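## 3. Does a tidy desk help you study?

Laiba Bangash, Prusberg

The claim that a clear desk means better grades is all over the study guides our school hands out. I went looking for where it comes from and mostly found guides quoting each other. The Ruppert handout gives no source at all.

I sent a survey to 332 students in December and got 106 replies. That is a weak start, as people with messy desks may be less likely to answer a survey about desks. Students who said their desk was "mostly clear" did report more study time, but they were also the ones with a room to themselves. I can't separate those two things. 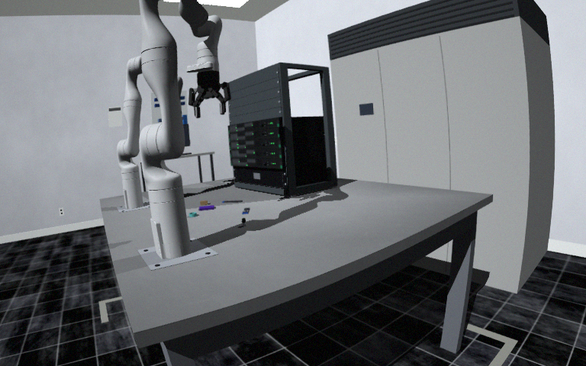 *Figure 2. A gray worktable with a broad flat top (computer rendering).*

Desk size came up in the comments more than mess did. Two students from Cidbridge said they work at the kitchen table and clear it for dinner every night, so by the survey's wording their desk is "clear" and their evenings are still chopped up. The question was badly written and I would drop it next time.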